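Chapter 7
Molded Cases: Lids, Ribs and Labels

After working through this chapter, the reader should be able to identify the main features of a molded plastic case, state how ribs change the stiffness of a flat lid, choose a position for an identification label, and fill out a case record.

7.1 Scope

Chapter 6 dealt with soft bags and rolls. The present chapter covers hard cases with a hinged or lift-off lid, used to store and carry hand tools, gauges and small instruments. Metal boxes are treated in Chapter 8. Foam inserts are mentioned only where they affect the lid; the cutting of foam is covered in Chapter 9.

The worked figures come from the tool store at Crabtree, which at the last full inventory held 2381 cases of all sizes. The inventory was directed by Dorothy Stockdale, and her numbering system is used in the exercises. Readers who work with a different system can substitute their own codes.

7.2 Terms

Shell. The two main molded parts of a case taken together.
Body. The lower part of the shell, which carries the contents.
Lid. The upper part of the shell.
Rib or ridge. A raised line molded into a panel.
Recess. An area of a panel set lower than the surface next to it.
Step. The short wall between a recess and the surrounding surface.
Draft. The slight slope given to a wall so that the part can leave the mold.
Label field. The area set aside for a label, whether or not one is attached.

The word "groove" is avoided in this book. In trade use it may refer to the gap between two ribs or to the seat of a seal, and orders for replacement parts have gone wrong on that account.

7.3 The lid as a panel

A lid is a thin panel held at its edges. When a load is placed on the middle, the panel bends, and the amount of bending depends on the span, the material and the shape of the section. A designer can add thickness, but thick plastic cools slowly and may sink or warp. Ribs are usually preferred. A rib raises part of the section away from the middle plane and makes the panel much stiffer along the direction of the rib. Across that direction the gain is small.

In the Turine test series, a flat lid and a ribbed lid of the same outline were each loaded at the center with 300 newtons. The flat lid touched the contents. The ribbed lid did not. The load was then raised to 800 newtons on the ribbed lid only, and a permanent set was recorded after removal. Full results are given in Table 7.2.

Curvature has a similar effect. A lid with a gentle slope or crown resists bending better than a level one, though it makes a poorer base for stacking. Rounded corners spread the force of a drop over a larger area and are less likely to crack.

7.4 Surface and color

Most cases in general use are black or dark gray. A matte, lightly textured finish hides scuffs and gives some grip, but adhesive holds less well on texture than on a smooth face. Before a label is applied, the area should be wiped with alcohol and left to dry. Labels on textured lids should be pressed from the center outward.

7.5 Label position

A recess protects the edges of a label from rubbing when cases slide over one another. The label must lie wholly inside the step; a label that bridges the step will lift. White stock with black print gives the strongest contrast on a dark lid. Corners should be rounded, as square corners catch and peel.
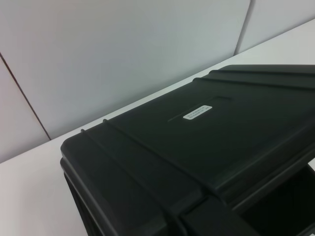

Figure 7.1 Black molded case with paired ridges on the lid and a white label set in the area of the shallow recess.

Malcolm Kettle objects that a label on the lid is of little use once the cases are stacked, and would put it on the front wall of the body in every store, large or small. The objection is sound for shelves where only the front of each case can be reached. It has less force at a bench, where a case is read from above, and lids do get switched between bodies of the same model. The Skakano store uses both positions, with the same number on each. At about 3000 labels a year the added cost is small, but both labels must be changed together, and the case record (Form 7-A) has a line for each.

Print size should be set by reading distance. Two lines of small type are adequate in the hand and poor from across a table. Where only one line can be made large, it should be the case number. Section 7.6 gives minimum letter heights for three common distances, followed by the procedure for removing old adhesive.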